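4.2 What the work looks like from the demonstrator's side

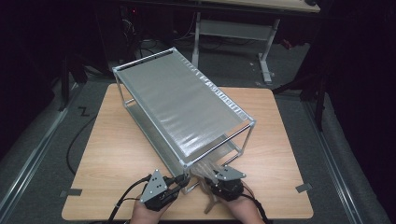
Figure 3. A demonstrator with a handheld gripper in each hand at the near end of the two-tier rack.

Most of what we learned at the Lurngate site came from spending time beside the people who do the demonstrating, and we would like to stay with them a little before we turn to the survey answers. The rack task (Figure 3) looks modest enough on paper. A metal rack stands on a wooden tabletop, and the demonstrator works at it through two grippers, one per hand, with a cable trailing from each. People who had spent years packing and assembling with bare fingers told us that this was the strangest part of the change, and that they had to learn their own trade over again, more slowly (one compared it, fondly, to cooking in oven mitts).

By November, six of the packers at Lurngate had moved over to demonstrating for part of their shift, and between them they had recorded 749 sessions, of which 519 were accepted for training under the Clirov program. The rejected sessions mattered a good deal to the people who had made them. Two demonstrators said they would have liked to hear why a session was turned down, and we found, going back through the shift notes, that the reasons were seldom passed on to the floor.

There were gains too, and we don't want to hurry past them. Demonstrators set their own pace, which the packing line had never allowed, and several spoke with real pride about being asked how a thing ought to be done. Whether that standing lasts once the recording is finished is a question we take up again in Section 5.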